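# The Towels at the Back of the Closet

Halina Urbańczyk keeps her towels in a hall closet with four shelves, and until this spring the bottom one wouldn't close the door on its own. She had to push with her knee. When she finally took everything out and laid it across the spare bed, she found beach towels from a trip her children no longer remember, a set of fingertip towels with the ribbon still tied around it, and three bath sheets that had gone so stiff they held their shape when she picked them up by one corner.

"I thought I was short on towels," she says. "I'd been using the same six."

Most of us are in the same position. Towels come into a house one or two at a time, as wedding presents or sale items, and they almost never leave. The good ones get saved for guests. The ordinary ones get used until the edges go, then move down to the garage or the dog.

Urbańczyk spent 26 years doing the linens at a small lakeside inn called Rutkowska, and she says she would have been ashamed for the inn's owner to see her closet. At the inn every towel had a place and a fold. There were 38 rooms, and the shelves in the laundry were labeled by size, with the labels screwed to the wood so they couldn't wander.

## What terry is

Terry cloth is a woven fabric with loops standing up from it. The loops do the drying. Each one is a bit of yarn with air around it, and water moves into the yarn and stays there until you hang the towel up. Longer loops hold more water and take longer to dry. Shorter loops feel flatter on the skin but are ready again by evening.

The flat bands that run across many towels near the ends are usually called dobby borders, or just borders. They have no loops. They give the maker a place to put a pattern, and they are often the first part of a towel to cause trouble. If the yarn in the band shrinks more than the terry around it, the band pulls in and the towel gets a waist. Once that has happened you can stretch the band by hand while it's damp, and it will look better for a day.

Kazimiera Kubiak, who runs a mending and alterations shop called Zudside, gets asked about this more than she'd like. Her advice is to wash new towels warm for the first few loads and take them out of the dryer before they are bone dry. She will re-hem a frayed edge if the customer insists. She won't take out a border.

"I tell people to buy a different towel," she says.
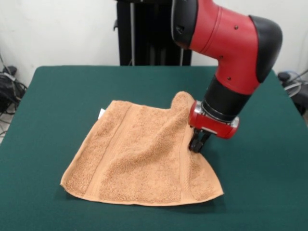
The fold is where opinions get strong. Urbańczyk folds in thirds the long way, then in half, then in half again, so that the rounded edge faces out and no corners show. Her sister-in-law, Wiesława Gajewski, folds in half and half again and is done. The two of them have shared a beach house every July for years, and the closet there has a left side and a right side.

Thirds make a narrower stack, which helps if your shelves are deep. Halves go faster and are fine for washcloths and hand towels. A square towel doesn't give you much choice: fold it into quarters, or into thirds both ways if the shelf is small. Either way, a few habits help.

- Start with the towel spread out on a flat surface, longer than your arms can manage in the air. A table is better than a bed, which sags.
- Find the tag and put it in the same place every time. Most folders like it at the top left, facing down, so it ends up inside.
- Pull the corners square before the first fold. A corner that is off by an inch at the start will be off by more at the end.
- Smooth the borders with the side of your hand. They crease more readily than the pile does.
- Don't press the finished stack. Flattened loops feel thin.

A surface with a little grip to it makes the first fold easier. On a polished table the bottom layer slides when you bring the top one over. Gajewski puts down an old blanket. Urbańczyk uses the felt pad from under her dining room tablecloth, which she says is the best thing she took away from the whole project.

## How many to keep

Ravindra Pandey sells household linens at Katora, a store with one long wall of towels and a folding counter in the middle. He has a rule he gives to customers who ask: two bath towels for each person in the house, two for guests, and one over. Hand towels he leaves up to you. He admits the rule is bad for business.

He also suggests picking one color and staying with it. White can be bleached, but it shows makeup. Dark colors give off lint for the first several washes and will leave it on everything. His own towels are tan. Tan hides a good deal, he says, and it doesn't look dirty when it isn't.

Price is less of a guide than people expect. Weight tells you more, and so does the back of the towel. Pandey turns one over and runs his thumb against the loops to see how closely they sit. If he can see the base weave between them without trying, he puts it back.

## Getting rid of the rest

When Urbańczyk had sorted the bed into piles, the pile to keep was the smallest. The stiff bath sheets got one more chance, washed hot with a cup of white vinegar and no softener. Fabric softener coats the loops, and a coated loop sheds water. Two of the three came back soft. The other was cut up for rags.

The rest went to an animal shelter, where worn towels are welcome as long as they are clean and whole. It's worth calling ahead, as some shelters run short on storage. Anything with long loose threads should be trimmed or left out, because the threads can catch on claws.

She kept the fingertip towels. The ribbon is off now, and they are in the downstairs bathroom, where Gajewski has been told to use them.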